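Gimach Small Gingham Shirt, Gray and White
Reviewed December 24, 2024

I bought this shirt in July from the Jusdale store on the second floor of the Pilside mall. I wanted a check I could wear at work without it looking like a picnic blanket. I have worn it most weeks since then and washed it more often than I meant to.

Fabric and color

The label says 100 percent cotton. It's a midweight cloth, heavier than the usual dress shirt and lighter than flannel. The check is small, gray on white, and from across a room it reads as a plain light gray. Next to bright white fabric the pattern shows up a lot more, so if you plan to wear a white T-shirt under it with the front open, expect the check to stand out.

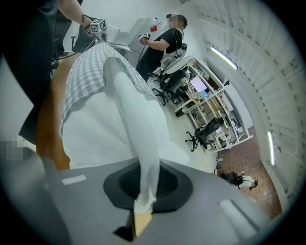

The cloth was stiff out of the package and had a slight chemical smell that was gone after the first wash. It softened up by the third or fourth. I wash it cold and hang it to dry. I put it in the dryer once on medium and the sleeves came out a little shorter. They have not changed since, but I would not do it again.

It wrinkles. If you hang it up damp and pull the placket straight, you can get away without ironing the body. The collar and cuffs still need a pass with the iron.

Fit

The size chart runs by chest in inches and I took the 48. That is one step up from what I normally buy, on the advice of the store clerk, and it was the right call. There is room across the back when I reach forward or bend over a table, and the armholes don't pull. The downside is a lot of cloth at the waist. Untucked, it bunches and hangs away from the body when you lean, and the hem is long enough to end up in whatever is in front of you. I tuck it in for close work.

The sleeves are long on me by one fold of the cuff. Rolled to the elbow they stay put.

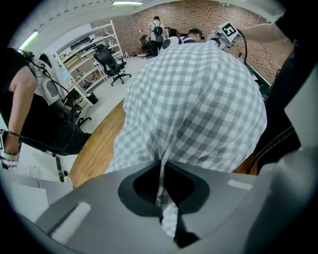
Buttons and stitching

One cuff button came loose in the second month. I sewed it back with regular thread and it has held. The rest are tight. Side seams are flat and the pattern lines up well at the front, less well at the pocket, where the check is off by half a square. There is a spare button inside the hem.

Compared with the Kanagaratnam

I also own the Kanagaratnam work shirt in a similar gray check. The Kanagaratnam is better made, with a firmer collar, and it costs a good deal more. It is also cut closer and I find it tight through the shoulders by the afternoon. For a dinner I would wear that one. For a day on my feet I pick the Gimach.

Would I buy it again

Yes, in the same size. The store had it in navy as well the last time I was in, and I may get that one when it goes on sale. Four stars out of five, with one off for the loose button and the pocket.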